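**Project report: why did Geltanico keep pushing?**
Graciela Cisternas, robotics project, Brulley workshop
Handed in December 14, 2019

## What we were trying to do

Our group wanted a robot arm to take the processor out of an ordinary desktop PC and put it back again. People in the workshop do it in a minute without thinking, and that is exactly why I loved it as a project! There's a lever to unhook, a metal frame to swing up, a square chip that doesn't like being touched in the wrong place, and all of it sits among parts that are easy to knock.

The program that runs the job is called Geltanico. I took it over from last year's group and rewrote the part that handles touch. It moves the gripper to a point above the socket, comes down slowly, and is supposed to stop as soon as the force reading goes past a limit. Then it decides what to do next. When it works it is lovely to watch.

This report is mostly about the time it didn't work. In November, on what should have been a dull afternoon of repeat runs, the arm reached the lever, met resistance and carried on pressing. My project partner hit the stop button. The board was all right, but I had been looking at the screen instead of the arm, and that scared me more than the noise did.

## The first idea (wrong) 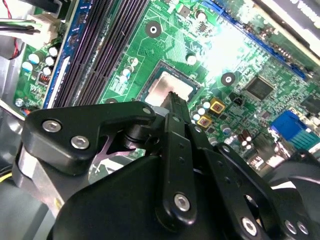
My first guess was position. If the arm thinks the socket is a few millimetres from where it really is, it will press on something solid and all the force limits in the world won't make it a good move. It's a fair worry on this job, because the work is so tight. With no cooler fitted the processor lid is bare, and a fingertip can end up against the lower edge of it with its tip over the socket, so a small error matters a great deal. I spent two days redoing the calibration, very carefully, with a ruler and far too much tea.

Then I ran the whole routine again and it failed in the same way. The calibration was a bit better than before, which was nice, but it had nothing to do with the fault.

## Reading the log properly

What I should have done first was read the log. It was 1469 lines long for that one run and I had been put off by it. I printed it, which people laughed at, and went through it with a highlighter.

The force reading was never over the limit. As far as Geltanico knew, the gripper was hardly touching anything, right up until the stop button. So the limit was fine and the check was fine. The number being checked was rubbish.

Further up I found this step, from my own rewrite:

1. Move to the approach point.
2. Close fingers.
3. Zero the force sensor.
4. Move down until contact.

Zeroing means telling the sensor "whatever you feel now, call that nothing". It takes away the weight of the gripper, so you need it. The trouble comes if the gripper is already leaning on something at step 3. Then the push gets counted as nothing too, and the arm has to push that much harder again before the limit trips.

## Where the lean came from

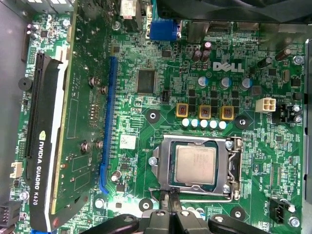
The approach point was set by last year's group for a different lever. On our socket the lever's end is hooked, and after a failed try it doesn't always go back to the same height. If the first attempt left it sprung up a little, the second attempt came down to the approach point and was already in contact before it zeroed. First attempts were always safe. Only retries could go wrong, and that explained why I'd never seen it in short tests, where I reset everything by hand between goes.

I can't describe how pleased I was when that clicked. I ran down the corridor to tell someone and there was only the person fixing the printer, who was very kind about it.

To be sure, I did it on purpose. I propped the lever up with a folded strip of card, put a scrap board in the case and set the arm speed to the lowest we have. In 23 runs, the late stop showed up in 13. In the others the card had slipped flat, which I could tell afterwards by looking at it.

## The fix

There are two changes in the code and one on the bench.

- **Zero high up.** The sensor is now zeroed well clear of the case, with the fingers already closed, and never again until the arm is back up there.
- **Compare before moving down.** At the approach point Geltanico reads the force again. If it has changed by more than a small amount, the arm backs off and asks for help. It prints a rude beep of a message, which I will tidy up.
- **One person watches the arm.** Their hand stays by the stop button and they don't look at the screen. We wrote this on the sheet taped to the desk.

I also moved the upper limit out of Geltanico and into the Kutness controller, so that a mistake in my code can't switch it off by accident. This took longer than all the rest. The manual from Zapata lists the settings in a different order from the menus, and one of them only takes effect after a restart. (If you take over this project: restart it. Always restart it.)

## Trying it again on the whole PC

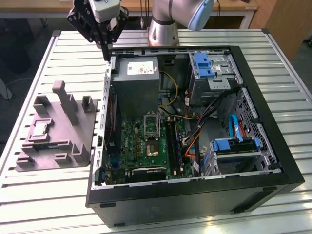 I repeated the card test with the new code and the arm backed off every time the lever was up. Then we went back to the full routine, including the part where the chip is set down in its holder on the fixture tray. We had one stop that I first thought was a false alarm. It was a cable touching the side of the gripper at the approach point, so the check was right and I was wrong!

## Things still to do

The retry itself is still clumsy. After backing off, the arm waits for a person to press the lever down, and I'd like it to be able to do that alone. I think it could feel for the lever from above at low force, but I haven't tested it.

The log needs to be shorter as well. I've started a version that writes one line per step with the force at the start and the end, and leaves the full stream in a second file. With that, the zeroing mistake would have been on the first page.

The scrap board and the strip of card are in the drawer under the desk, in the envelope marked "lever". Please keep them.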